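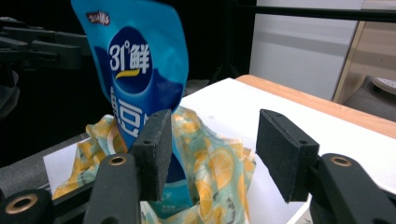

I bought the Tostico snack pouch in December, because my bread box was always full of half-eaten bags and I wanted one place for all of them. It is a simple drawstring sack, sold in two sizes, and I took the large one, which weighs 57 grams on my kitchen scale. I use it together with older wraps that I already had, for example the mint and white one with the lemon slices, and a tall bag like the blue one with "31°鲜" on the front is a good test for any pouch. Such bags are crumpled after the first opening, the top folds over, and they do not want to stand straight.

First the good points. The opening of the Tostico is wide enough for my whole hand. The seams are flat inside, so crumbs do not collect there, and I can turn it inside out over the sink. After six weeks the string still runs well. I washed it four times by hand and the color is the same as before.

Now what I like less. The material is stiff in the first days and it makes noise – my wife asked me to stop eating in the evening. The bottom is sewn too narrow. With one tall bag it is fine, but with two they push each other and the pouch falls to the side. Also the small label is sewn exactly where the fingers pull, and I cut it off.

Please know that it does not keep food fresh by itself. The shop page of Palacios, where I ordered, is a little unclear about this. I put dried beans in it with the bag only folded, and for them it was no problem. Crackers became soft in five days. With a clip on the bag they stayed good.

My neighbor Demetrio Olmedo has the model from Rotport, which has a round base. It stands better, I must admit, but the zipper catches on the corner of every package and he already repaired it once.

For the kitchen shelf I can recommend the Tostico. For a picnic or the car I would look for something with a firm bottom. I give four stars of five, and I will write again if the string breaks.

Reto Lanz, 31 January 2025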